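Support > Beauty Devices > Litach Heated Lash Curler > Set-up Guide > Section 3

Print this page | E-mail this page

21 December 2023
Issued by Flelthorpe Customer Support

3. Preparing and Using the Curler

This section applies to the Litach heated lash curler, model 284, supplied with either the Sikholm comb head or the Boonchu curved head. Read Section 2 (Charging) before proceeding. The curler must not be used while it is connected to the charging cable.

3.1 Before first use

1. Remove the protective film from the display and the clear cap from the heating head.
2. Check that the head is seated firmly. A correctly fitted head does not rotate when turned gently between thumb and finger.
3. Wipe the head with a dry cotton pad. Do not use alcohol, make-up remover or water at this stage.
4. Switch the curler on, select the low setting and leave it on a heat-resistant surface until it switches itself off. A faint odour may be noticed the first time the head is heated.
5. Allow the head to cool fully before replacing the cap.

CAUTION: The heating head becomes hot enough to cause discomfort on bare skin. Keep it clear of the eyelid, the lash line and the surface of the eye at all times.

3.2 Preparing the lashes

1. Remove contact lenses.
2. Cleanse the eye area and pat it dry. Lashes must be completely dry before heat is applied.
3. Tie back long hair and secure any fringe away from the face.
4. If mascara is to be worn, curl the lashes first. Mascara may be applied once the lashes have cooled.

Note: Do not use the curler on lash extensions or on artificial lashes fixed with adhesive. Users who have had a lash tint or lift should follow the advice of their salon.

3.3 Curling

1. Hold the power button until the display lights. Select low for fine or light-coloured lashes and high for coarse or straight lashes.
2. Wait for the indicator to turn from red to green.
3. Touch the head briefly to the back of the hand. If it feels uncomfortable, return to the low setting and allow the head to cool.
4. Look down into a mirror held at chin height. Place the head beneath the upper lashes, a short distance from the lash line.
5. Lift the lashes gently and hold for a few seconds. Do not pull.
6. Move to the middle of the lashes and repeat, then finish at the tips.
7. Repeat for the other eye.

Note: The curler switches off automatically after 255 seconds. To continue, press the power button again and wait for the green indicator.

3.4 Cleaning and storage

1. Switch off the curler and allow it to cool.
2. Remove mascara residue from the head with a slightly damp cotton bud, then dry the head.
3. Replace the cap and store the curler upright, away from the basin.

CAUTION: Do not immerse any part of the curler. If it has been dropped in water, do not attempt to charge it.

Replacement heads are ordered under part number 47 (Sikholm) or part number 296 (Boonchu). Fitting instructions are given in Section 4.
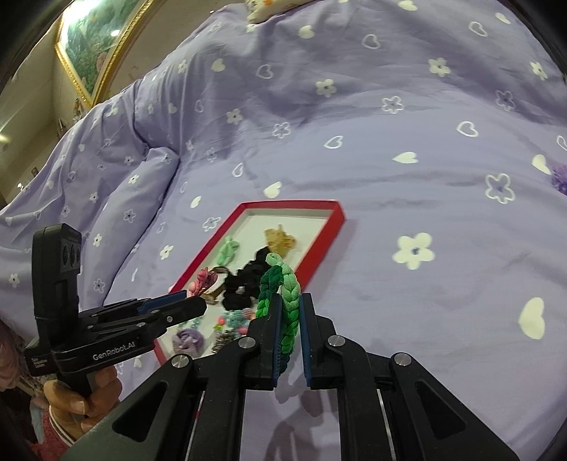 Heads from earlier Litach models are not interchangeable with those listed in this section and must not be fitted.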